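Notebook, arm build, Ratmont shop. Entries by Z. Kozłowski unless initialed.

Gripper work continued from the last page. The finger pads Lieven cut from the old rubber sheet are on and holding. Both fingers close parallel over the full stroke now that the left pivot has been shimmed. Aleksandra reprinted the wrist cover, second version, with the cable exit moved to the back. The first one pinched the encoder lead whenever joint 6 went past its midpoint. The old cover is in the scrap bin. Do not reuse it for the spare wrist.

Joint 2 still gets warm when held at full reach. Current limit left where it was. I want a longer run on the bench supply before touching it.

Plate approach was set up in the simulator before trying it on the shop arm. Same joint limits, same pad thickness, the kitchen model Hubert loaded last time. The plate is the round brown one, and the two gray cups stay on the island as obstacles. The second cup is the awkward one, just beyond the plate and close to the gripper on the way down.
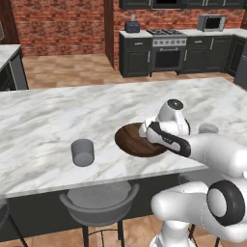 Ratmont, 2020-01-06

Finger pad on the near edge of the plate, gripper lowered, one cup behind. I stopped the run at this pose to read the joint values and write them into the config by hand. The raised rim is slight, so the pad has little to catch on. Contact height matters more than I had allowed for in the script.

Changes to the script:
- Approach height now measured from the counter top, was from the plate origin.
- Final descent split into 2 moves, the second at a quarter of the speed.
- Timeout on finger close set to 200 ms.
- Log buffer raised to 2,000 lines. The old one overwrote the start of every run.

Checked the mesh for the plate. The collision shape was a flat disk and ignored the rim. Replaced it with a convex decomposition, 8 parts. Load time is longer but acceptable. The cups keep their plain cylinder shapes.

Friction value for the pads is still a guess. Lieven suggests pulling a weighted pad across the bench with the luggage scale and using that number. Agreed, but on the actual plate blank if Aniela can turn one to the right diameter. She has the lathe booked for chair legs first.

Open question on the elbow. At this reach the lower joint sits well down to the side and I do not trust the clearance on our real frame, which has the cable drum bolted there. The simulator model has no drum. Measure the drum, add it as a box, rerun the same pose. If it touches, the base turns or the drum moves to the rear plate. Hubert prefers moving the drum. The existing holes in the rear plate do not match, so that means drilling.

Power: the Istberg supply tripped once at startup with both the arm and the compressor on the same strip. Arm now has its own outlet by the door. Label it.

To do:
Drum dimensions into the model (HK)
Pad friction pull (LS)
Spare wrist, check cable exit before gluing (AP)
Joint 2 temperature, long hold at full reach (ZK)
Order M3 heat-set inserts, the short ones

Config saved to the shared drive under plate_edge. The older file with the plate-origin heights is still in the same folder and will load without a warning. Rename it before the next run on hardware.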